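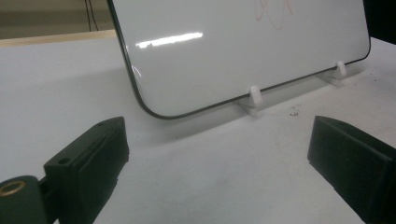
Kenna Leckie

Opinion | Technology & Work
October
Print this article | E-mail this article

I went to the Aremex open day expecting to be sold something, and I suppose I was, but it took me a good few hours to work out what.

If you've not been to one of these things, it goes like this. You queue for a lanyard, you're given a coffee you don't really want, and then a very cheerful person walks you past the big arms in their cages. The big one was called Ueda and it was stacking boxes when we went by. Lovely to watch, very smooth, and I'd forgotten it by the time I reached the stairs (everybody films the big ones and I bet hardly anybody watches the film back). The bit I keep going on about to my poor family was upstairs, at a white table with a little whiteboard stood up on it in a pair of plastic clips.

The job was wiping the board. That was the whole job! Somebody has scribbled on it in red marker and the Minix, which is their small two-fingered machine, is meant to learn to clean it off. And the way it learns is that a person does the job first, over and over, holding a gripper in their own hand with a camera on it, so the machine gets to see what the work looks like from right behind the fingers. Two chunky black fingers, a lot of white table, a scribble. They let visitors have a go, and I was in there like a shot.

I was terrible at it. You'd think wiping a board is something you've known how to do from the age of five, and you have, but you've known it with your own hand. With the gripper I had to think about how hard I was leaning, and whether I'd have the whole board over, and whether that shiny stripe from the overhead light was ink or not (it wasn't, and I'm glad I'd not said so out loud). The young woman running the table told me they had 3,371 goes recorded so far and had kept 2,751 of them. I asked what happened to the rest and she said, very kindly, "people like you". Fair enough.

Now, my opinion, seeing as that's what they print me for. I think the open days have got it the wrong way round. They put the arms in the front hall and the patient stuff up two flights, and so people go home thinking robots arrive finished, in a crate. My neighbour came back from the same event convinced that half the town would be out of work by spring. I'd like him to have seen that table. What I saw was a lot of human beings doing a dull job carefully so that a machine might one day do it passably.

That isn't me saying there's nothing to worry about. I worked 12 years in a school office and I can tell you the people who clean the boards are never the people who get asked about the machine that cleans the boards. When I put that to the man giving the talk, he went straight to a slide about Flulidard, their planning software, and how it shares out tasks across a building. I'm sure it's clever. It wasn't what I'd asked, though, and there were 28 of us in that room and I wasn't the only one who noticed. I also wanted to know whether the people doing the recording get paid by the hour or by the go, and I still don't know. If a person's knack is what you're collecting then I'd say the knack is worth something, and it ought to be in the talk, before the slides.

So go, if there's another one. Take a sandwich, the queue for the café was silly. Skip the boxes and head up to the little table and ask if you can have a turn, and then ask who does it the rest of the week and what they get for it. I've written to Aremex with the same question and I'll let you know if they write back.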